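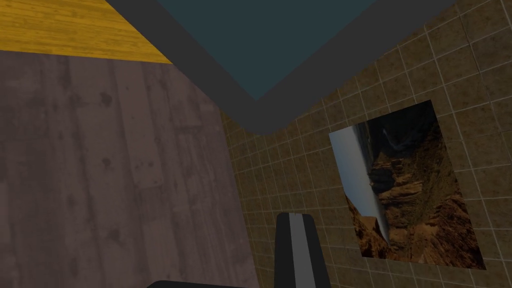 Kirsty Nisbet fragt, warum wir den Greifer zuerst in der Simulation bewegen, wenn der Arm in der Werkstatt Ferberg doch schon auf der Platte verschraubt ist. Sie würde lieber gleich am echten Gerät üben, schreibt sie, denn am Bildschirm lerne man nicht, wie viel Spiel ein Gelenk hat.

Mit dem Spiel hat sie recht. Unser Modell kennt es bis heute nicht. Im Juli haben wir aber an einem einzigen Abend zwei Zahnräder im Handgelenk zerstört, und der Ersatz kam erst nach 18 Tagen. Seitdem gilt bei uns die Regel: Eine neue Bewegung läuft zuerst im virtuellen Raum und danach langsam am Arm.

Der Raum ist einfach gehalten, mit Holzflächen, gefliester Wand und einem Bild von einer Schlucht an den Fliesen. Die Kamera im Modell steht noch ziemlich schräg, und von den Greiferfingern sieht man deshalb nur wenig. Den Winkel möchte ich bis zum nächsten Treffen korrigieren.

Zum Stand der Arbeit: Von 1000 simulierten Anfahrten haben 841 das Ziel erreicht. Die meisten Fehler entstehen beim Drehen des Handgelenks, weil die Steuerung Dader dort den kürzeren Weg wählt, auch wenn das Kabel dafür nicht reicht. Wer sich mit Winkelgrenzen auskennt, ist herzlich willkommen.

Nächster Werkstattabend ist Sa., 28. September. Bitte bringt Inbusschlüssel mit, unser Satz ist nicht mehr vollständig. Die gedruckten Fingerkappen liegen im Regal neben der Strobel.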